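3.2 공유 작업장에서의 분해 셀 구성

본 셀은 Hjaltested 공유 작업장의 작업대 한쪽에 구성하였다. 로봇 팔과 그리퍼는 Vellora 키트를 개조한 것이고, 손가락은 작업장의 프린터로 출력하여 육각 홈 나사로 고정하였다. 대상은 중고 데스크톱 PC이며, 케이스를 연 상태에서 작업한다. 손목 카메라 영상은 접근 경로를 잡는 데만 쓰고, 접촉 여부는 모터 전류로 판정한다. 전원 공급 장치 주변은 케이블이 지나가므로 접근 속도를 최대치의 40%로 제한하였다(그림 1).

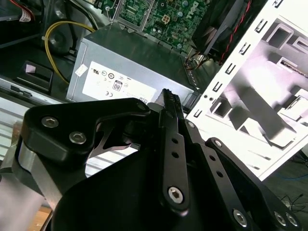
그림 1. 전원 공급 장치 쪽으로 뻗은 톱니형 손가락 끝

Lambros Xenos는 속도 제한만으로는 부족하며, 케이블이 손가락 링크에 걸릴 때를 대비해 전류 상한도 따로 두어야 한다는 의견을 보내왔다. 이를 받아들여 상한을 정격의 70%로 설정하였다.

CPU 소켓 부근에서는 손가락을 세워 내린다. 쿨러와 메모리는 시험 대상에서 제외하였으며, 그림 2는 둘 다 없는 보드에서의 자세이다.
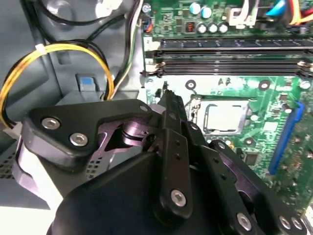 3.3 부품 고정구

고정구는 회색 3D 프린팅 판으로, 알루미늄 패널 앞에 세워 설치하였다. 판에는 사각 포켓과 가로 슬롯을 함께 두었다. 슬롯 폭의 여유는 2 mm이다. CPU는 금속 덮개가 보이도록 두 손가락으로 잡아 슬롯 아래쪽에서 접근시킨다(그림 3). 판의 도면은 Dagný Hafstein이 작성하였다.

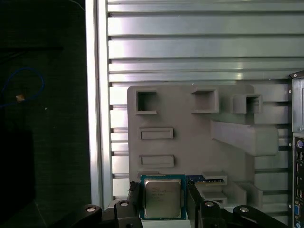
3.4 기록 방식

관절 각도와 모터 전류는 동작 단위로 저장하였고, 저장된 동작은 모두 956건이다. 중단된 동작도 같은 형식으로 남겼다.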